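An October Open Day at Zasard

On Friday the Zasard laboratory opened its automation wing to visitors, and I was glad to be among the 58 people who had registered. I have followed the laboratory's work on this blog for several years, chiefly through its published notes. A visit in person was overdue.

Arrival and introduction

Guests were received in the main hall and divided into groups of 8. Each group was given a short safety talk and asked to leave bags and coats in the cloakroom. The opening presentation lasted 25 minutes and dealt with Pan, the laboratory's program for moving routine bench work to two-armed robots. The speaker was careful to state its limits. Pan is meant for repeated handling of tubes and small vessels, and the staff continue to prepare all samples by hand.

I found the section on training the most useful. The team records many attempts at the same short task, reviews them, and keeps those that meet its standard. For the current tube-handling task the target is 200 accepted attempts. A visitor asked whether failed attempts are thrown away. They are kept and labeled - a practice I would like to see more widely adopted.

The demonstration bench

My group was then taken to the bench known as Fiton, where two arms work over a black tabletop. The equipment was ordinary laboratory ware: a clear acrylic rack, capped tubes, and a single-channel pipette hanging from its stand. The task shown to us was the handling of a glass test tube at the rack. The pace was slower than that of a trained technician, and our guide said so plainly.

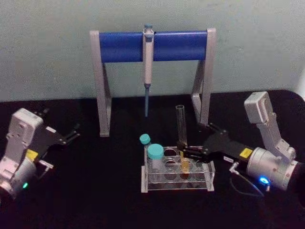 Questions and closing remarks

The final session was held jointly with Akby, which supplies the scheduling software for the wing. Most questions concerned cost and cleaning. The answers on cleaning were thorough, while those on cost were left for a later meeting. I would have welcomed more time at the bench and a printed summary to take home. The slides are to be sent to all registered guests, and I will post my notes on them once they arrive.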